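Grelterlow Children's Pages: Everyday Things

# Standing Up, Lying Down: The Drinks Tumbler

A tumbler is a cup or bottle for a drink. You may have one with a lid that you take to school or to the park. The word is very old. Long ago, some drinking cups had rounded or pointed bottoms, so they tumbled over if you put them down before you had finished. The name stayed, even though most tumblers now have flat bottoms and stand up quite well.

They do still fall over. Put a few on a table, reach for one, and there is a good chance your sleeve will catch another. A tumbler that has fallen can be picked up from the side, or you can put your hand on top of it to stop it moving first and then turn it upright.

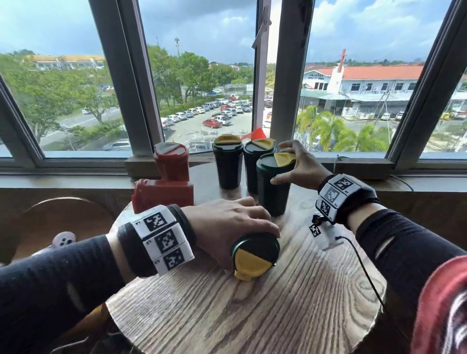 ## Why it stands up

Everything on Earth is pulled downwards by gravity. Gravity pulls on every part of a tumbler: the base, the sides, the lid and the drink. There is one point where all that weight seems to balance. Scientists call it the centre of gravity.

While that point is above the base, the tumbler stays standing. If you give it a small push, it rocks and comes back. If you push it so far that the point goes past the edge of the base, it goes over.

A wide base is harder to tip than a narrow one. A short tumbler is harder to tip than a tall one of the same width. This is why a tall, thin vase needs more care than a soup bowl.

The drink matters too. Water is heavy. If you pour in 500 ml of water, you have added 500 grams, and when the tumbler is not quite full, all of that weight sits in the lower part. An empty tumbler is light and a small knock will move it.

## Why it rolls

Most tumblers are round when you look down on them from the top. Round things are comfortable to hold and easy to wash, because there are no corners for old juice to hide in. But when a round thing lies on its side, only a thin strip of it touches the table. There is very little to stop it rolling.

If the tumbler is the same width all the way along, it rolls in a straight line. If one end is wider, it rolls in a curve, with the wide end going round the outside. You can try this with a paper cup on the floor.

A lid can change things. A lid with a tab that sticks out may bump against the table and stop the roll. Two tumblers lying side by side can also hold each other still, as long as neither one gets a push.

Round tables need extra care. There are no corners to put things in, and the edge is never very far away.

## What the lid is for

The lid does several jobs. It keeps the drink in and it keeps dust and flies out. It also slows down the warm or cool air that would change the temperature of the drink.

There are different kinds:

- **Screw lids** turn round and round until they are tight. There are grooves on the lid and on the neck of the bottle, and they fit together.
- **Flip lids** have a part that lifts up so that you can drink. You close it again by pushing it down until it is shut.
- **Push-on lids** are pressed into place and held there by a tight fit.

When you close a push-on lid, stand the tumbler on something flat and press from above. Keep your hand over the middle. If you press on one side only, the other side may lift, and the tumbler may tip. 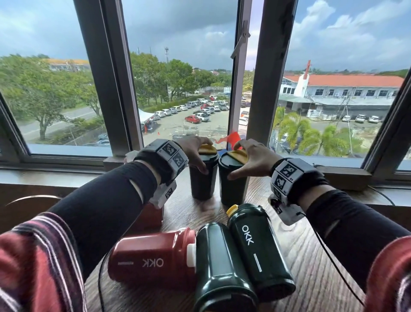
Some lids have a soft ring inside called a seal. When the lid is closed, the ring is squashed, and it fills the tiny gaps that water could get through. Check the seal if your tumbler leaks. It may be missing, or it may have been put back twisted after washing. Ask a grown-up to help you take it out, as some are stiff.

Never shake a closed tumbler with fizzy drink in it. The gas comes out of the drink and pushes on the lid, and when you open it the drink can spray everywhere.

## Putting them in a row

The best place for a group of tumblers is towards the back of the table, away from elbows. Put the back ones in place first. If you begin at the front, you will have to reach over the ones you have already stood up.

Leave a small gap between them. When tall things stand very close together, one falling over can knock the next, just as dominoes do.

Colours help people find the right one. At a club or a party you might keep one colour for water and another for squash. If all the tumblers match, a name label works better.

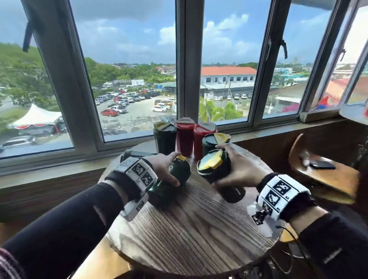

*Dark green tumblers with yellow lids, and red ones with red and grey lids, on a round table by the window.*

## Try it yourself

You need an empty plastic bottle with a lid, a jug of water, a tray and a ruler.

1. Put the empty bottle on the tray and close the lid.
2. Push it gently near the top with one finger until it tips. Notice how far it leaned before it fell.
3. Pour in water until it is about 60 mm deep. Close the lid and push it again.
4. Fill it nearly to the top and push it once more.

Most people find that the bottle with a little water in it can lean the furthest. The water is all near the bottom, so the centre of gravity is low. When the bottle is nearly full, the centre of gravity moves back up.

Pour the water on a plant when you have finished, and dry the tray.

## Words to know

**Base:** the bottom part that a thing stands on.

**Centre of gravity:** the point where the weight of a thing balances.

**Seal:** a soft ring that stops a drink leaking out.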